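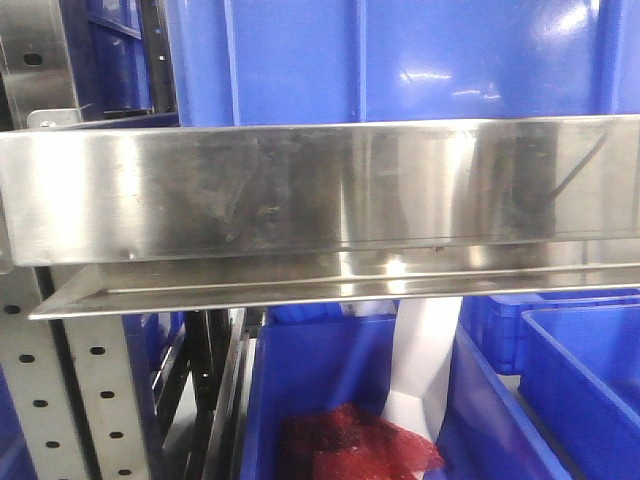 **Plustalero Kitchen & Stores Team**

Every tip sheet says blue bins and a steel rack will sort out your plates. I doubt it. Bins hide things, and steel shows every fingerprint.

- Wipe the bar with a damp cloth, then a dry one. Skip the pricey polish; I tried 2 and saw no difference.
- Hold a plate by the rim and keep your thumb out of the well.
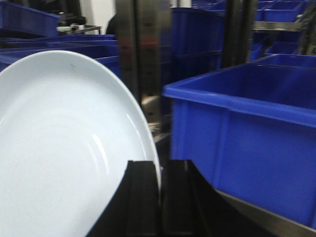

- Don't stack plates to the top of a bin, whatever the label claims. Ours says 50. I wouldn't.
- Check the slots on the rack posts in April. A shelf clip that looks seated often isn't.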